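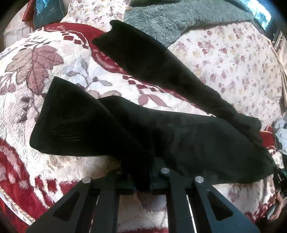 Business Collaboration and Idea Generation
Handout for session 4: Working with people outside your own team
Mon 14 October

Before we start: the reading for this week was chapter six plus the Bekwood case. If you only got through one of them, I hope it was the case, because most of what follows leans on it. The chapter is fine, but it spends eleven pages defining the word "partner" and I can do that for you in a paragraph.

1. What I mean by a partner

For this course, a partner is any group you need something from and can't give orders to. That covers suppliers, customers, the finance department two floors up, and the other firm in a joint venture. The textbook wants to keep internal and external partners separate. I lump them together (I know, the authors would faint) because the problems look so much alike once you're in the room. You can't make anyone do anything. All you've got is what you know, what you can offer, and whether they think you'll keep your word.

Last week somebody asked whether your own boss counts. Yes! Try writing your next status update as if it were going to a partner and see what changes.

2. The Bekwood case, quick recap

Bekwood makes fittings for store interiors: shelving, hooks, display stands. Indik is a smaller outfit that writes stock-tracking software. In the case they agree to build a display stand that knows when it's running low. Both sides are excited, there's a kickoff lunch, everyone goes home happy, and by the following August they have spent most of the money and have a stand that works beautifully in a workshop and can't be installed in a store without an electrician.

The figures you need for the exercise:

Joint budget for the pilot: 4000 hours of staff time, pooled
Hours used when the pilot was stopped: 3733
Stores that had signed up: 114
Stores that pulled out or never took delivery: 110

So four stores ended up with working stands. Several of you put in your reading notes that the pilot "ran out of money," and I'd like you to look again. They had 267 hours left. They stopped because the people in the meetings no longer believed the other side, and that's a different kind of failure with a different fix.

3. Where it went sideways

I count three turning points, though you may find others and I'm happy to be argued with.

The first is the kickoff. Go back to the meeting notes in appendix B. Bekwood's people say "the stand" and mean the metal object. Indik's people say "the stand" and mean the object plus sensor plus dashboard. They use the same word for four months. There's even a spot in the notes where both sides agree that "the stand is nearly done" and one of them is talking about welding.

When I worked in purchasing, before I taught, I sat through a version of this that lasted most of a year. We had a vendor called Pridard who supplied us with labels, and we all agreed that the labels would be "delivered weekly." For us that meant on our dock. For them that meant handed to the trucking company. Every Thursday there was a shouting match over a word. I kept a list in my notebook after that, just a page at the back with the terms that had bitten us, and I still do it with every new group I work with.

The second turning point is the store visit that got postponed. Look at the timeline: the visit is planned for week three, then week six, then it drops off the agenda. Any store manager could have told them there was no outlet within reach of that aisle. I don't think anyone was lazy here. The visit was everybody's job, and it wasn't on one person's calendar, and travel is a pain.

The third is the email in appendix D. Please read it again before Thursday's seminar, slowly. On the surface it's a polite request for an updated schedule. Count how many people are copied. Then ask yourself how you'd feel opening it at 7:40 in the morning.

4. Getting ideas out of a mixed group

Now the part of the session that's more fun. Suppose you've got six people from two organizations and you want new ideas from them. The usual move is a brainstorm, with one person at the whiteboard and everyone calling things out. I've run dozens of those and enjoyed nearly all of them, and I have to admit that the ideas I remember mostly came from somewhere else.

What tends to happen in a mixed group is that the first two or three speakers set the direction and the rest decorate. If the first speaker is also the most senior person, you may as well go home. So here's what I'd like you to try in the workshop.

Write first, talk second. Everybody gets ten minutes alone with paper. No laptops, please, I can hear you checking your messages.

Swap papers across the organizational line. If you're playing Bekwood, you read out an idea from Indik's side, and you have to present it as if you wanted it to win. This feels silly for the first minute or so. Keep going.

Ask "what would have to be true?" before "what's wrong with it?" I got this from an old manager and I've never found a better question for keeping a half-formed idea alive long enough to look at it. For the display stand, what would have to be true for a store to install it without an electrician? Well, it would need to run on batteries. Okay, how long would they have to last? Who changes them? Now you've got a conversation that includes the store, and it took thirty seconds.

Park the money. Not forever, obviously. Give cost its own slot in the last part of the meeting and write that slot on the agenda so the finance people can relax. They'll bring it up in minute two otherwise, and you can't blame them.

One warning from last year's group. They did the swap really well and then voted with sticky dots, all at once, in front of each other, and every dot landed next to the first dot. If you're going to vote, do it on paper and fold it.

5. Who keeps it going afterward

Textbooks love the idea-generating part and get vague about the week after. The second reading (Ó Gríofa, in the course pack) is better on this than chapter six, and it's short. It's a write-up of a furniture and textiles group whose member firms share a design office, and it follows a single product idea from a scribble to a shipped item. The bit I want you to notice is the "handover note." Whenever the idea moves from one firm to another, whoever is letting go of it writes half a page: what we know, what we guessed, what we'd still worry about.

What we guessed! I love that line. Think how different the Bekwood pilot looks if somebody in week one writes "we're guessing there's power in the aisle."

A handover note doesn't need to be pretty. The ones in the reading have crossings-out in them and one has a coffee ring. You'll be writing one for your group project, and I'll be marking the guesses section more heavily than the other two, so don't leave it for the bus.

6. Trust, in small amounts

People sometimes come out of this session thinking I'm saying "be nice and it'll work." I'm really not. Some partners are a bad fit and some will cheerfully take your ideas and leave. What I'd suggest is starting with something small enough that you can afford to lose it. Share one forecast. Fix one minor problem of theirs without sending a bill. Then watch what comes back, and how fast. Four stores would have been a perfectly good size for a first pilot, come to think of it.

For Thursday

Reread appendix D and bring a rewritten version of the email, no more than 120 words. Decide who gets copied.

Pick one word from the Bekwood notes (you can't use "stand," we've done it) that the two sides might understand differently. Write down both meanings.

Groups 2 and 5, you still owe me a project title. A bad title is fine, I just need something to put on the sheet.

Slides go up tonight if the course page is behaving. The room for Thursday is the one with the movable tables, so please get there early enough to help push them together.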